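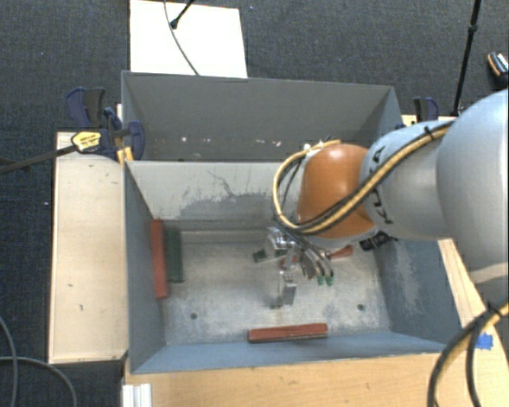
Vevach spent most of the summer on the sorting of donated seed potatoes, onion sets and bulbs for the Plustville allotments, and this report covers the work from June up to 30th August. The grant paid for shelving, paper sacks, printed labels and the rent on the store. Sorting is still done by variety first and by size second, with damaged stock taken out at the start. We have stayed with open-topped bins, as lids kept the damp in last year and we lost a good part of the shallots.

## Stock in and out

We took in 3,090 kilos and passed on 2,682 kilos to plot holders and school gardens. The difference is partly stock held back for autumn planting and partly waste. I don't yet have a clean split between the two. The scales were out of use for a fortnight in June and the weights for that period were worked out from sack counts, so they should be read with some care.

Onion sets went quickest. Garlic was slow until we put it into smaller bags, after which most of it left the store. We were offered a second load of maincrop potatoes by Rizzi but turned it down, as it would have arrived too late to plant and we had nowhere cool to keep it.

## Plot holders

56 plots now draw from the store. Most collect in person. A few on the far side of the railway have asked for a drop-off point, and Ikari has agreed to let us use the yard behind its shop for this until the end of the year. There is no charge, but we have to supply our own padlock and clear the yard by early evening.

The main complaint was about labels. The ink on the first batch ran when the sacks got wet, and several people planted a late variety thinking it was an early one. We have gone over to pencil on plastic tags, which look worse and have given no trouble so far.

## Spending

Rent and sacks are in line with the budget. Shelving came in slightly under — we bought it second-hand and fixed it up ourselves. Labels went over, for the reason above. I would like to move the shelving saving across to labels and ask for your agreement to that in writing, as the grant terms treat them as separate lines.

The water bill has not come through. The landlord says it will be split between the units by floor area, and on that basis it should be small, but I have left the line open in the accounts.

## Problems

Two things are behind where they should be. The planting guide is only half written. The text on spacing and depth is finished, but the pages on blight and rust need checking by someone who knows more than I do. The other is the roof over the back half of the store, which lets in rain by the gutter. We have moved the sacks forward and the landlord has been told twice.

## Next quarter

- Hand out autumn garlic and broad beans
- Finish the planting guide and get a price for printing
- Open the collection point in the Ikari yard
- Weigh and record waste separately from held stock
- Get the gutter repaired before the daffodil bulbs come in

The next claim form will follow once the water bill has arrived. Receipts for sacks, tags and shelving are attached to this report in date order.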